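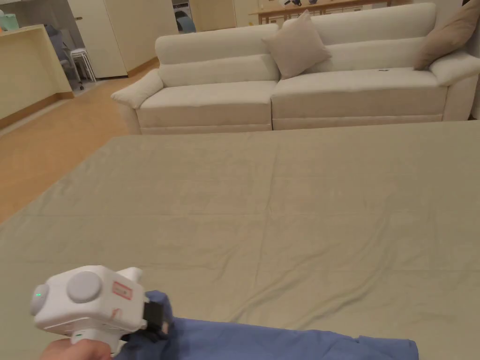
TXT 203 – Textile Care and Maintenance
Unit 3: Creasing, folding and storage of finished goods

Home | Syllabus | Unit Notes | Lab Sheets | Reading List | Contact

3.1 Scope

Unit 2 dealt with soil removal and rinsing. These notes cover the period between the end of drying and the next use of the article. Most of the damage put down to "washing" in customer complaints is done in this period, or in the last minutes of drying. Students should have the fiber property table from Unit 1 at hand, as moisture regain values are not repeated here.

3.2 Why fabric creases

A crease is a bend that does not fully recover. When a yarn is bent, fibers on the outer side of the bend are stretched and fibers on the inner side are compressed. If the strain is small and short, the fibers return to their former length and the bend disappears. If it is large, or held for long, two things happen.

First, bonds between neighboring polymer chains break and form again in new positions. In cotton, linen and viscose these are mainly hydrogen bonds in the amorphous regions. The new bonds hold the bent shape. Water breaks them again, which explains both why damp cotton creases badly and why steam removes the crease.

Second, fibers slide past one another inside the yarn, and friction stops them from sliding back. This part of the crease depends on construction more than on fiber type. A tightly twisted yarn in a close plain weave leaves the fibers little room to move, so more of the bending is taken up as fiber strain. Knits have room in the loops and recover better.

Polyester behaves differently. It takes up very little water, and the bonds that matter are released by heat. Below its glass transition a polyester sheet resists creasing well. Above it, as in an overloaded dryer, creases set and are hard to remove at home.

3.3 Crease recovery angle

Crease recovery is measured by folding a small specimen under a fixed load for a fixed time, removing the load, and reading the angle the specimen opens to after a set recovery period. A perfectly elastic fabric would open to 180 degrees. A fabric with no recovery would stay at zero.

Warp and weft are tested separately and face-to-face and back-to-back folds are both needed. Results are often quoted as the sum of warp and weft angles, so a figure above 180 is not an error. Always state which form is being used. The Diklow tester in the lab gives single-direction readings only.

Specimens must be conditioned before testing. A cotton specimen taken straight from a heated room will read high.

3.4 Folding

A fold is a deliberate crease placed where it does the least harm. The variables are radius, load, time and position.

Radius. Strain in the outer fibers rises as the radius falls. A sheet folded into eight layers has a generous radius on the outer folds and a very tight one on the innermost. Rolling gives a larger radius throughout, at the cost of shelf space.

Load. The bottom article in a stack carries everything above it. Keep heavy goods (towels, blankets) at the bottom and light shirtings at the top.

Time. Creep continues for weeks. Linen left folded from one season to the next may show a pale line along the fold where fibers have begun to break. Refold long-stored articles on different lines.

Position. Fold along the grain where possible. A fold set on the bias distorts the weave on both sides, and the article will not lie flat when opened. For flat goods, bring selvage to selvage before folding across the length. For shirts, keep folds away from the collar and the button band.

Corners are the usual source of error with large flat articles. If the two corners are matched but the edge between them is slack, the slack is trapped by the next fold and pressed in by the load. Draw the edge straight first, then fold.

3.5 Moisture at the time of folding

Cotton goods should be folded at or slightly below their normal regain. Overdried cotton is stiff and will take up moisture from the air once stacked, swelling unevenly between the outer and inner layers. Goods folded too damp crease sharply and may develop mildew – the center of a stack dries very slowly.

In the storage trial run by the department each August, two sets of 100 percent cotton pillowcases are stacked under the same load, one set conditioned and one set damp. Bring the Wondier moisture meter readings from both sets to the write-up.

3.6 Resin finishes

Easy-care finishes crosslink cellulose chains in the amorphous regions, so the chains cannot slip and re-bond. Crease recovery improves in both the dry and wet states. The penalty is a loss of tensile and tear strength, and lower abrasion resistance at cuffs and hems. Chlorine bleach should be kept away from older finishes of this type, which can retain chlorine and yellow under the iron.

3.7 Work for this unit

a. Read the McPhee handout on weave geometry, sections on plain and twill only.
b. Complete Lab Sheet 3. Report warp and weft angles separately.
c. Explain in one paragraph why a viscose blouse and a polyester blouse of the same weight need different treatment after drying.

Lab Sheet 3 is due 20th April. Use the Dulolard template for the results table.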